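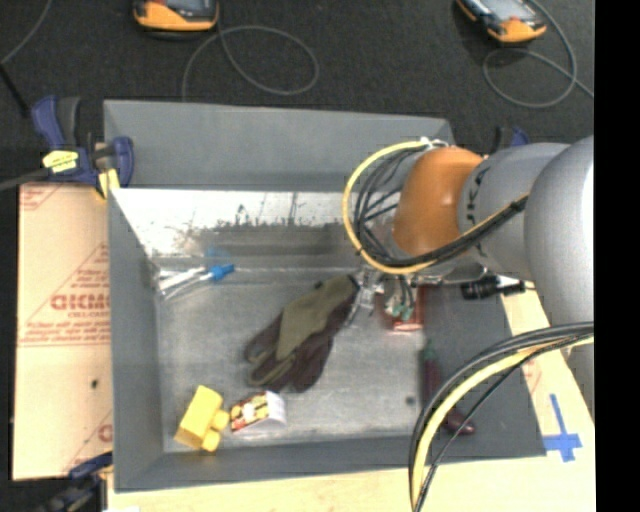
A gray bin with sloping walls, with a clamp gripping one corner, on a pale wooden surface.

Sloped-wall bin

A sloped-wall bin (you'll also hear "slant bin" or, in my part of the world, just "the hopper tub") is an open container whose sides lean outward from the floor to the rim. I've kept this entry going for the Brulthorpe workshop encyclopedia since August 22, 2020, and I still get more mail about it than about anything else I've written!

Shape and use

The lean of the walls is the whole point. Small things dropped near the rim slide down toward the middle, so you're always reaching for the same spot instead of scrabbling in corners. Steeper walls slide better but eat up floor space inside, and I like mine fairly shallow. Ingrid Rosenthal sorts hinges out of one and swears by the steep kind – we've agreed to leave it there.

Surface wear

The inside walls take the beating. Scratches are normal, and so are patches where the finish goes rough. Neither bothers me much for hardware, but I wouldn't store fabric in a bin with a rough patch (I lost a good scarf that way).

Holding it still

A light bin wanders when you dig around in it. Clamps are the quick fix, and the corners are the handiest place to put them if the rim gives you something to grip. Padded jaws are kinder to the edge. I use 2 at home on my 18-inch bin and add a third when I'm working with anything heavy. Sheet panels and loose cables can live beside the bin, though I'd leave the protective paper on a panel until you need it, and I'd keep cable loops clear of your feet.

Names

Ilídio Peixoto wrote to tell me that older hands in Claltedthorpe say "slope box." I haven't found that in print yet, so if you have a catalog or a manual that uses it, please send me the page number.

See also: Bench clamp; Parts tray; Tote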